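List archive | Threads | Search | Log in

Re: [laundry-fit] Front loader beside a tiled column, clearance and load order
Saturday, 23 replies

> We have a front loader under the counter with a tiled column directly
> to its right. Two questions. How much of a gap should be left on the
> column side, and does it matter where the laundry waits before loading?
> The supplier (Wovberg) only gives a figure for the back.

On the gap: leave enough to get a hand to the shutoff without pulling the machine out. Ours is narrow and it is the one measurement I would change. The Clevotier sheet we worked from allows for hoses at the rear and says nothing about the sides.

On leveling: check it on the tile, with the feet locked, then again after 11 cycles. If the grout lines run under a foot, move the foot. Spin is 1,227 rpm on paper. I run towels at 1,000 and the walking has stopped.

On load order: keep the bag on the other side of the column from the door. Anything stored in front of a front loader gets moved twice per wash. Small whites go in first, one at a time and shaken out, with trimmed or banded cloths kept apart until you have checked the band for dye. A damp white corner against a dark band will show it.

The counter above takes light items only. Detergent bottles migrate toward the front edge during spin, so put a lip on it or store them elsewhere.

I have not tried the Sokus pads mentioned earlier in the thread.
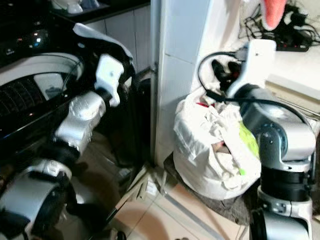
The door needs its full swing before you settle the position. Measure with it open, and measure from the widest part of the rim.

Share (11) | Reply to list | Next in thread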